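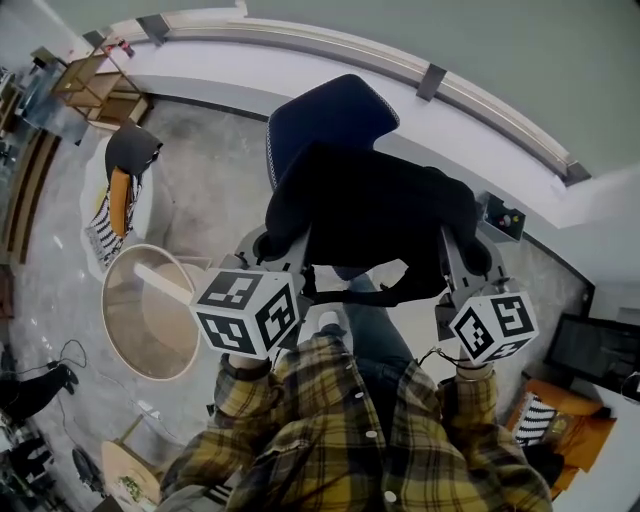

Filtley Kids — Search articles — Go

Does an office chair really fix your back?

You may have heard a grown-up say that a special chair is good for you. Sellers love that idea. Before you believe it, let's check what an office chair can do and what it can't.

Start with the armrests. They hold up the weight of your arms, so your shoulders can take a break. That part makes sense. But an armrest only helps if it's at the right height for you. Too high, and your shoulders get pushed up to your ears. Too low, and you lean over to reach it. A chair set up for a tall adult won't fit a ten-year-old, whatever the label says.

Next comes the backrest. Your back has a gentle curve in it, and a good backrest meets that curve. Some ads say the chair will "teach" your back to sit well. Be careful with that word. A chair can't teach anything. You can slump in any chair ever built, and most people do by the end of the afternoon.

What about a cushion on the seat? It can feel softer, sure. It also lifts you up a little, so your feet may not reach the floor anymore. Soft for five minutes and comfy for two hours are different things.

Silvan Sutter runs the furniture repair shop in Ollunham, and we asked him if a chair that costs $400 is better than one that costs $134. "Sometimes," he said. "Sometimes you're paying for the name." He told us to sit in it for a good long while before making up our minds. We think that's fair — though he does sell chairs, so keep that in mind too.

Try this at home. You need a chair, a book and a friend.

1. Sit all the way back. Are your feet flat on the floor?
2. If they aren't, put the book under them. Does it feel different?
3. Let your arms rest. Ask your friend if your shoulders went up.
4. Swap places and do it again.

Did you both like the same setup? If you didn't, be suspicious the next time an ad says one chair is perfect for everybody.

And get up now and then. Walking to the kitchen for a glass of water costs nothing.

Words by Kauko Kettunen

Get Filtley Kids by email every Friday. Ask a grown-up to sign you up.

Contact us | Copyright Filtley | Back to top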